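What Gets Left on the Table: Sorting Household Waste After a Celebration
Student project report, Design for Everyday Materials
Saturday, May 25, 2019

Our group started this project with a fairly simple question, which was how a household decides what is rubbish and what is worth keeping once the eating and unwrapping is finished. We all had opinions (strong ones, as it happens!) but very little to back them up, so we settled on a kitchen table, a pile of everyday leftovers and a black plastic bag, and went from there.

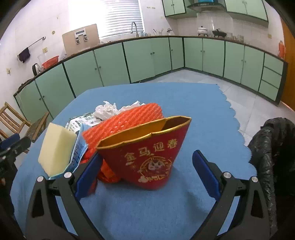
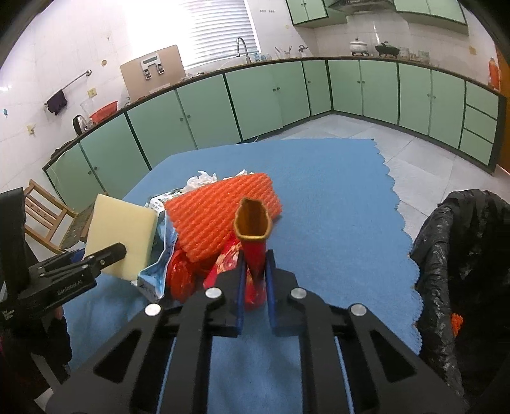
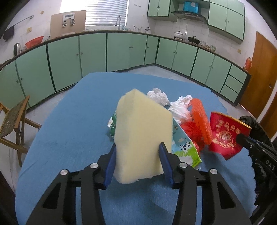

Sorting at the kitchen table, blue cloth and all.

We had expected the tissues and the wrappers to cause most of the arguments, and they caused none at all. Everyone in the group put used tissue straight in the garbage. The trouble came with anything that still looked as though it had some life left in it. The red paper packaging with the gold lettering, 金马迎春, a greeting for the Year of the Horse, was the hardest item by a long way. It's sturdy, it's cheerful, and two of us grew up in homes where nice paper was smoothed out and put in a drawer until the next holiday.

The foam fruit sleeve was the other surprise. We knew these only as the thing you peel off a pear and forget, but in our short survey of 38 people, 8 told us they keep them for packing glasses or Christmas ornaments. We think that's rather lovely, and it changed how we wrote our categories. In our October draft we had only "bin" and "recycle", and we've since added "keep for now" — a category we suspect every household already has, whether or not there's a name for it.

Milk cartons took up more of our time than we'd planned. The rules differ from one council to the next, and 34 of our 38 respondents weren't certain whether theirs should be rinsed, flattened, or both. We've left cartons in their own column in the results table for that reason.

Sponges we treated as a consumable. Our working rule was that a sponge with a ragged edge could do one more job, such as wiping out the bin, before it was thrown away. Not everyone in the group agreed, and the dissenting view is set out in Appendix 2.

If we were doing it over again, we would ask people to sort in their own kitchens, with their own bins in their usual spots. We'd also like to try it with children, who we imagine would rescue a good deal more of the shiny paper than we did.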